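Little Clotheslines for Cards, Swatches and Odds and Ends

I have kept a tabletop clothesline going in one form or another since we lived in Nundovbridge, and I still think it beats a corkboard for anything small and papery. All you need is two posts on flat feet, a thin rod between them down low, and a good length of cord across the top. Light pine is plenty strong, and my first one took 13 inches of scrap and one rainy morning in July.

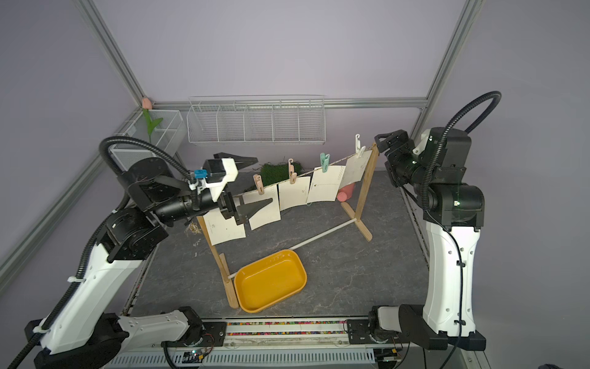
Sand the wood with 180 grit before you put anything together, and go easy around the holes, where a rough edge will chew right through your cord in time. Thread the cord through, pull it good and snug, and knot it well on the outside. If it sags after a week or two (mine always does!), just undo one end, pull and tie again.
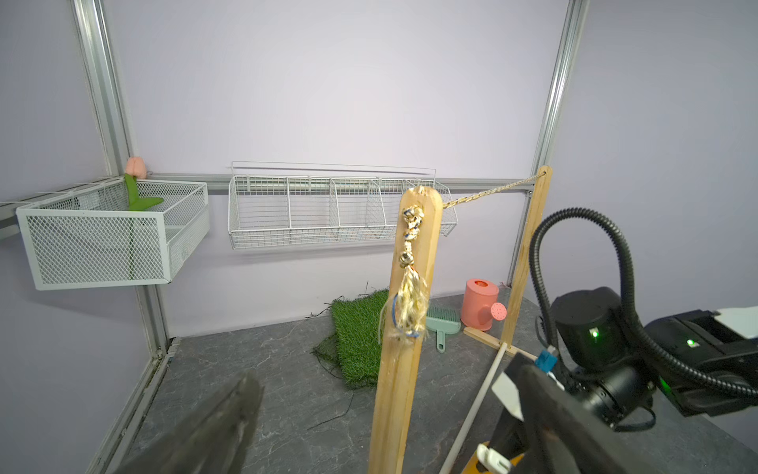

Don't be in a hurry to trim the leftover cord, either. I like to braid mine into a few fat knots and let the very end go fluffy, and you can work in a little colored thread if you have some in the sewing box. Leave yourself a good hand's length to play with. Cotton frays the softest, jute is scratchier but holds a knot better.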